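Speaking rate goes up when I present, how do I hold it down?

Posted by Kermani

I give a short technical talk every May to a room of almost 91 people. In rehearsal the script runs 15 minutes. On the day it runs 11. The recording shows no skipped sections, so the whole difference is speed. I have tried writing SLOW on my notes and it has no effect after the first minute. Is there a method that works under stress? The script is 2,000 words.

Brinby

Just breathe and drink water. It goes away with practice.

Zemurcombe

Check your numbers first. 2,000 words in 15 minutes is 133 words per minute, which is fine. In 11 minutes it is about 182, which is hard to follow if the material is technical. Most of the loss is in the pauses. Mark every full stop where you want a silence and count two beats there. Don't try to slow the words themselves.

Also cut the script by a fifth. If you finish early, take a question.
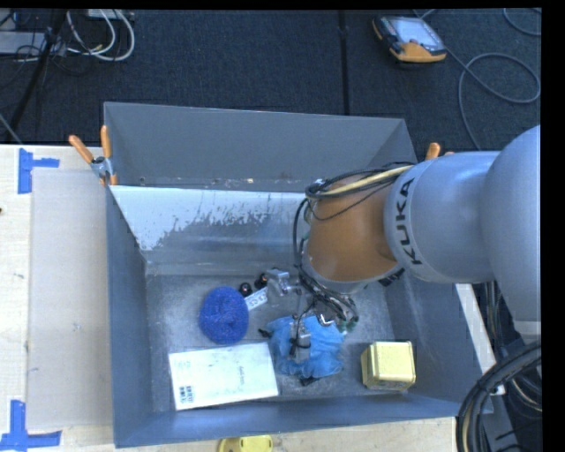
Uvuvness

Pauses are the right place to work, but fix them to something physical or you will drop them. I put one slide change at the end of each section, and I don't speak until the new slide is up and I have looked at the back row. Five of those is enough for a talk your length. It also helps to have slides that need a moment to read. With a busy photo, the audience looks at the details before they listen to you, so leave them a few seconds. Rehearse standing up, at full volume, with the clicker in your hand. Silent reading at a desk gives you a false time. Record two full runs and compare only the gaps.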